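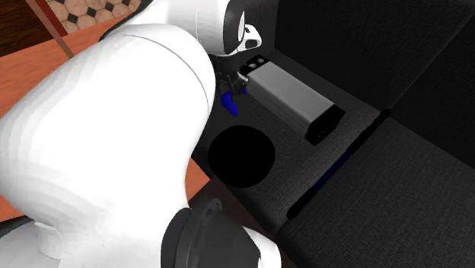
Render: white robot arm over a dark work surface

Cellar Talk > Fermentation and Aging > Chestnut barrels instead of oak for a white?

efua_ametepe
28 September 2025
Hello all. I make wine in a small cellar, 3,000 liters in a good year, nearly all of it white. Until now I used old oak for one part and steel for the rest. This winter I must replace 3 barrels, and the cooper Drevotent offered me chestnut at 865 each, delivered. The oak from the same cooper costs more, but I will not say that price is the only reason. I tasted a white from Stakska which was aged in chestnut and I liked it very much. It had some honey in the smell and a dry, a little bitter finish.

My questions are these. How long do you leave a white in new chestnut? And do you wax the outside or leave it bare? I have read both opinions.

slowlees
We had chestnut for four vintages. Be careful with the time. New chestnut gives tannin very fast, much faster than oak, and in a white you will notice it in the color too. We took ours out after 67 days the first year and it was already at the limit for me. The second fill was much easier.

Addo_hillside
I don't agree with slowlees about the limit. It depends on the toast and also on how the barrel was prepared. Ours were steamed well and then filled with hot water two times before use, and the wine stayed in until July. It was not too bitter. The color was darker, yes, but our customers in Addo like it this way.

slowlees
Which grape was it, and did you stir the lees? With a fat wine you can hide a lot of tannin. Efua did not tell us what she has.

efua_ametepe
Sorry, I forgot the most important thing. It is a blend with high acid and not much body. I stir once a week until the new year and then I leave it quiet.

slowlees
Then I stay with my opinion. High acid together with chestnut tannin can be hard in the mouth. I would buy one barrel and keep the other two places for oak.

mr_bung
Why wood at all? I sold my last barrels and bought clay. No tannin to worry about, and you get the slow oxygen that people want from old wood. Chestnut is a fashion, in my opinion.

Addo_hillside
A fashion? My grandfather had only chestnut. Oak was the expensive new thing for him.

mr_bung
He probably drank the wine before spring, so the loss through the wood was no problem for him. Chestnut is more porous and you will top up all the time.

Addo_hillside
This part is true. We top up every week, and we wax the outside of the heads only - the staves stay bare. If you wax everything it is difficult to find a small leak.

sunutport_cellar
We are in Sunutport, where the air is humid, and we lose less than the books say. We never waxed. In a dry cellar I would do it. Efua, how is your cellar?

efua_ametepe
Quite dry in winter, so I think I will wax the heads as Addo_hillside does. I wrote to Drevotent this evening and asked if they sell me one chestnut and two oak. I also asked about the steaming. mr_bung, thank you, but the door of my cellar is narrow and I am afraid for the clay!

mr_bung
They make small ones too. Measure the door.

slowlees
Taste every week from the first month and write it down. And keep some of the same wine in steel, so you have something to compare with and something to blend back.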